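Six Months with Stesach: A Dashboard Tool for People Who Hate Dashboards

Posted February 14, 2023 by Tadhg Doherty

I have paid for three reporting tools in my working life and liked exactly one of them, and I'm writing this because the one I like is the one I've been using since September. It's called Stesach. It pulls numbers out of the places you keep them, lets you join them up, and draws charts you can send to other people. So does everything else in this category, I know. But I open this one every morning with my coffee, and I used to put off opening the others until after lunch.

Some background so you can judge whether my situation looks like yours. I do the numbers for a small wholesale business called Coelho. We sell kitchen and cleaning supplies to cafes, bakeries and a few school cafeterias. Orders come in three ways: the web shop, the phone, and a shared inbox that I would love to shut down. Stock lives in one system, invoices in another, and delivery routes in a spreadsheet that has been copied so many times it has four tabs named "new". We have 83 active wholesale accounts and a product list of 300 lines, so we're hardly big data, but it's plenty to get lost in.

Before Stesach I used Neltska, which a lot of companies our size end up with. It's a decent product. The charts look great in a meeting. What wore me down was that every new question meant going back to the data model, adding a field, waiting for the overnight rebuild and then finding I had added the wrong field. If my boss asked on Monday why paper goods were down, she got her answer on Wednesday, and by then she was asking about something else.

Getting set up

I put aside a whole weekend for the move and used one Saturday morning of it. The connectors for our shop and our invoicing package were both on the list, and each of them took a login and a confirmation email. The stock system was harder. It exports a file every night to a folder, and Stesach had to be told where the folder was, what the columns meant and which date format we use (ours, for reasons older than me, puts the day first). I got it wrong the first time and had a lovely chart of sales in months that hadn't happened yet!

The part that won me over was the preview. When you join two tables, it shows you the rows that didn't match, right there, before you save anything. I found eleven products that had one code in the shop and a different code in stock. Some of those mismatches had been throwing off our margin report for ages. I fixed them over a sandwich.
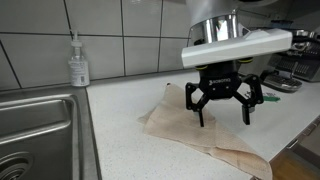

I should say that the join screen does take some getting used to. The two tables sit side by side and you drag a line from one column to another, which is easy enough, but the little menu for choosing what kind of join you want is hidden behind an icon that looks like a pair of eyeglasses. I clicked past it for a week. Once I knew it was there I was fine, and now I can't imagine doing without it, but a word or two of label wouldn't hurt.

Asking it things

Now the fun part. You build a chart by picking a measure, then dragging whatever you want to split it by onto the chart, and it redraws while you watch. Sales by week. Sales by week and customer type. Sales by week and customer type, but only bakeries, but only the ones on the Thursday route. I did that exact chain in front of my boss with her leaning over my shoulder, and she pulled up a chair and started calling out things to try. We were there for most of an hour. We found that our bakery customers order bakery boxes and parchment on the same day almost every time, and that our site lists them in two completely different sections. (It doesn't anymore.)

There is a search box where you can type a question in ordinary words. I expected to ignore it and I use it daily. "Top ten accounts by margin last month" works. "Accounts that ordered in the fall and haven't ordered since" works too, which surprised me. "Which customers are annoyed with us" doesn't work, and I suppose that's fair.

Formulas are close enough to spreadsheet formulas that I could write most of them from memory. The editor underlines a mistake as you type and tells you what it was expecting. The one I use most compares each account with its own average over the previous 90 days and colors it if it drops. A bakery that slows down from weekly to every other week doesn't look like much in a total, but it jumps right out of that table, and then somebody can pick up the phone and ask how things are going.

Sharing with people who didn't ask for a chart

Our drivers and warehouse crew were never going to log into a reporting tool, and I wasn't going to make them. Stesach lets you send a dashboard as a scheduled email with the charts already in the message, so there's nothing to click. The warehouse gets one at six in the morning with the day's picks sorted by aisle. The sales desk gets one with the accounts that have gone quiet. My boss gets one on Fridays that is just a line, a bar chart and a note from me.

You can also set alerts. I have one for any product that falls below two weeks of cover and one for any invoice that goes out with a negative margin. The second one has caught a wrong price list twice. I did go overboard in the beginning and set up so many alerts that I started deleting them unread, so learn from me and start with a couple.

Permissions are done by group, and you can hide a column from one group while leaving the rest of the dashboard alone. I wanted the sales desk to see volumes and not costs, and it took me one checkbox. In Neltska I kept two copies of the same dashboard for that and had to change everything in both.

Speed

It's quick for us. Most charts draw before I've taken my hand off the mouse. The one slow page is a big one I built myself, with every order line going back to when we opened, and it needs a good few seconds to load. There's a setting to store a summary overnight, and with that turned on the wait pretty much goes away, at the price of looking at yesterday's numbers. For that page I don't mind at all.

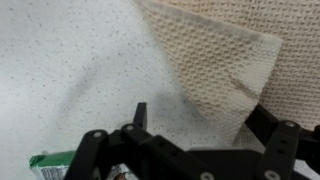 What I'd change

The phone app. You can look at a dashboard on it but you can't change a filter without going through a separate screen, and on my phone the legend sits on top of the last bar. I've stopped using it and open the regular site in the browser, where everything behaves.

Printing is also rough. I know, I know, who prints. We do! There's a corkboard by the loading door and people read what's on it. A dashboard that fits nicely on my monitor comes out as 2 pages with a chart sliced through the middle, and the only cure I've found is to build a separate narrow version just for paper.

The map chart needs love. It places our customers by zip code and stacks them in a neat little pile in the center of each one. For planning routes I need street addresses, and so the spreadsheet with the four tabs lives on for now.

And I'd like a proper history. You can undo while you're editing, but once you've saved, the old version is gone. I duplicate a dashboard before I do anything brave to it, and my folder is filling up with things called "copy of copy of margins". You'd think I would have learned from the route spreadsheet.

Support

I've written to them four or five times. The replies came from people who had clearly opened my workspace and looked at the problem (they ask permission first, and there's a log of when they were in). The date format business was sorted out in one message. A question about rounding went back and forth for a few days, and in the end it was our invoicing package that was rounding each line and Stesach that was adding them up correctly. They were very nice about it.

The help pages are good for charts and formulas and thin on the connectors. There's a user forum too, and the formula section is worth a browse even when you don't have a question. I stole my quiet-accounts table from there and only changed the colors.

How it compares

I tried Tademska for a couple of weeks before settling, so a quick word on that. Its forecasting is better than anything in Stesach, with sensible handling of holidays, and if I were buying stock months ahead from overseas I'd look at it very seriously. But it expects someone who writes queries for a living. I can stumble through a query with a reference page open in another tab, and nobody else at Coelho can, so every question would have landed on my desk.

Neltska still has the prettiest charts of the three and the best printing by a mile. If your questions are the same every month and you mostly need them to look sharp, stay with it and be happy.

For a small company with messy sources, and bosses who think of the second question while you're answering the first, I'd go with Stesach. Use the trial, load your own ugly data instead of the demo set, and try the unmatched rows preview before anything else. I renewed for another year last week, and my next project is getting the returns in there.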